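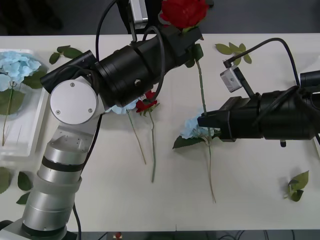

Seasonal Floral Assistants Wanted - Kramer Flower Workshop, Triltau

Posted December 25, 2023

February is our favorite month of the year, and we're hiring for it! Kramer is a small workshop on the canal side of Triltau that makes arrangements for shops, weddings, hotels and anyone who walks in with a birthday to rescue. Most of the year a small crew can handle it. Then Valentine's orders start coming in, and we need more hands at the benches.

We have 11 seasonal places to fill. You don't need a certificate or a portfolio. If you've only ever stuck supermarket tulips in a jug and moved them around until you liked them, please apply anyway (several of our regular staff started that way).

What you'll be doing

Your first days will go into learning the basics: cutting stems at the right angle, stripping leaves, wiring, taping and keeping your bench in some kind of order. After that you'll join one of two teams. The fresh team works with cut flowers and starts early, when the deliveries come in from the market at Plaltitz. The silk team makes lasting pieces for restaurants and lobbies, and works a later shift. Tell us which one you'd like and we'll do our best, though people do get moved across when one side is swamped.

Last season we sent out 830 bouquets and table pieces in the two weeks before Valentine's Day, and 107 of those went to one hotel. It was a lot of work and a lot of fun, and the radio was on the whole time.
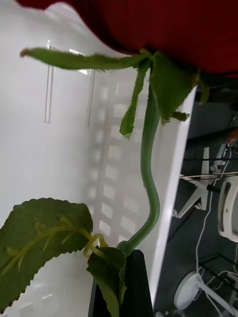

You'll also take a turn at the front counter, answer the phone now and then, and help load the van. Deliveries are done by our own drivers, so you won't need a license.

Who we'd love to hear from

People who like working with their hands and don't mind doing the same thing many times over until it comes out right. Students, retirees, parents with free mornings, bakers between jobs - all of these have worked out beautifully for us. You should be able to stand for most of a shift and lift a full bucket, with help if you ask for it. If you have a pollen allergy, put that in your application and we'll talk about the silk team.

We work in English, but there's plenty of other chatter across the benches and you'll be welcome to join in.

What you get

Hourly pay, the same rate for every seasonal assistant, paid weekly. Paid training from the first morning. Lunch on every shift over five hours (the soup is very good). An apron, gloves and a pair of snips that you keep when the season ends. Anything left in the buckets at closing time on the last day of your week goes home with whoever wants it, and by the middle of February your kitchen will look amazing.

Two of the seasonal places may turn into part-time jobs in spring, when the wedding orders begin. Let us know if you'd be interested.

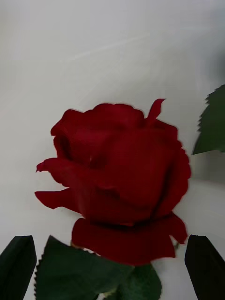 How to apply

Write us a short letter, one page at most, and drop it off at the counter or mail it to the workshop. Tell us which hours you can work, which team you'd prefer, and about something you made that you were pleased with. It can be a cake, a bookshelf, a costume, anything at all.

We'll invite people in for a trial morning at the benches, which is paid too. Bring closed shoes and tie back long hair. If you're coming by bus, get off at the Imov Bridge stop and use the green side door - the front one sticks in cold weather.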